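Days Out > Factory Visits > Nadik

An open day at the Cistia pottery

I have wanted to see the inside of the Cistia works ever since my aunt gave me one of their milk jugs, which must be twenty years ago now, and every summer I manage to miss the open day by a week or so. This July I finally wrote it on the kitchen calendar in red pen, and off we went to Nadik on the early train with sandwiches and far too many sweaters (it was baking by ten).

The works is a fifteen-minute walk from the station, mostly uphill, past the allotments and a very handsome old water tower. They let in 200 people over the day, in small groups, and you do need to book. Our guide was Ibsa Nigatu, who started in the packing room and now looks after the kilns, and I could have listened to him until dinner. He talks about clay the way some people talk about their dogs.

We began in the slip room, where the liquid clay is stirred in big tanks and smells like a riverbank after rain. It looks just like heavy cream! From there it goes into plaster molds, and the plaster drinks up the water until there is a thin skin of clay all the way around the inside. Then the rest is tipped out and the mold is opened. Ibsa let a little girl in our group hold a freshly cast saucer, and she carried it across the room with her tongue between her teeth.

They make 3,000 cups in a good week, and I had never thought about how much fuss goes into a rim. It has to be smoothed by hand with a damp sponge, and a heavy thumb will pull it out of shape. The plain ones are the hardest to get right, Ibsa told us, as there's no pattern to draw your eye away from a mistake.

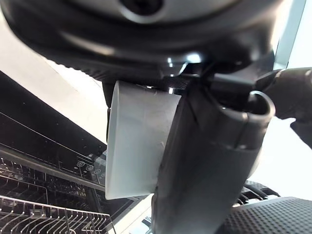

A plain white cup, matte and slightly tapered.

After the casting shop we had the kilns, which I'd been looking forward to most. The large one goes up to 2,386 degrees Fahrenheit and takes the better part of two days to heat and cool again. It was cooling while we were there, so the door stayed shut, but there's a little window with a shutter and we all took a turn anyway. My husband asked a long question about gas prices and got a long answer, and the two of them were still at it when the rest of us had gone on to the glaze room.

The glazes have names rather than numbers. My favorite was Jokier, a soft green that pools darker in the corners, and I was sorry to hear they only bring it out for special orders. Next door is the archive, with 3,670 old pieces on open shelves. I could have used another hour there, among the gravy boats. 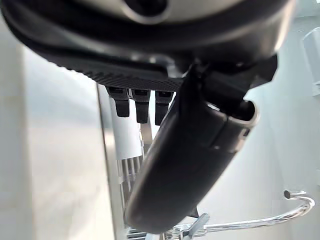 The last stop was the decorating bench, and it was also the noisiest, with all the children wanting a turn. Each of us was given a flat tile of soft clay and a box of tools for pressing patterns into it: combs, stamps, bits of lace, an old butter paddle. I went for a steel roller cut with fine diagonal ridges, very like the ones on that black band in the photo, and it left the loveliest slanting pattern right across my tile. My husband made a fish. They fire the tiles for you and mail them on, for a small charge.

We finished at Milošević, the bakery at the bottom of the hill, where the coffee comes in Cistia cups, and I turned mine over to check the mark. Get the walnut slice if there is any left. The works shop closes at four and takes cards, and the path up from the station is rough in places, so wear proper shoes. Our tiles should arrive in the next couple of weeks, and I have already cleared a spot for mine beside the milk jug.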